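We use cookies to improve your reading experience. Accept | Manage settings

4.2 What people mean by a folded cloth

By Krum Perić
June
Shares 16 | Comments 13

Much of the writing on household routines treats folding as a settled skill. A cloth is either folded or it isn't, and the time it takes is supposed to tell us how good a person is at running a home. We doubt this. The claim goes back to a set of advice books from between the wars, and later surveys seem to have picked it up without testing it. Baxter, for one, scores a linen drawer by how straight the edges are and then uses the score as a stand-in for care. No one in that study was asked what the cloths were for.

Our own material comes from the Grulska interviews, in which 78 households talked us through what they do with small cloths: dish towels, dusters, napkins, the rags kept under the sink. We asked them to fold one at the table while they talked. The gap between what they said and what they did was wide enough that we now give the spoken answers less weight than we had planned. Several people described a careful fold in thirds and then folded the cloth once and pushed it aside. One woman in Trandari told us she "always" matched the corners. She did not do so on either visit – and when we asked her later she said those were only kitchen cloths.
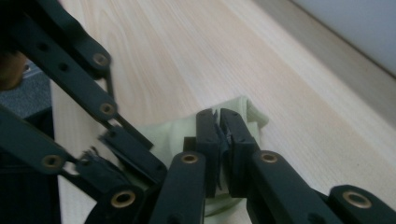 The type of cloth matters more than the earlier work allows. Soft, light fabric will not hold a crease unless it is pressed by hand, and a person who has to do this again and again may give up for reasons that have nothing to do with tidiness. Stiff linen holds its shape after one pass. If a study hands out linen to one group and lets another group use whatever is in the drawer, as the Revitz trial did, then a difference in neatness is hardly a finding about people. The authors mention this in a footnote and carry on as before.

We are also not convinced that the final shape is the right thing to look at. Most of our households started by picking up the cloth near the middle, finding an edge, and shaking it out. Some never went further than that. Up to 15 of them rolled the cloth or stuffed it into a basket, and they could still find the one they wanted when we asked for it. Under the usual scoring they would all count as failures.

None of this shows that folding is pointless. Flat cloths stack, and a stack takes up less of a shelf – a plain benefit that people in small kitchens brought up often. But the step from a neat stack to a well-run home has been assumed in every source we read for this section, and our interviews give it little support. Section 4.3 takes up the shelf itself.

Figure 4. A cloth held by its middle.

Share this article | 13 comments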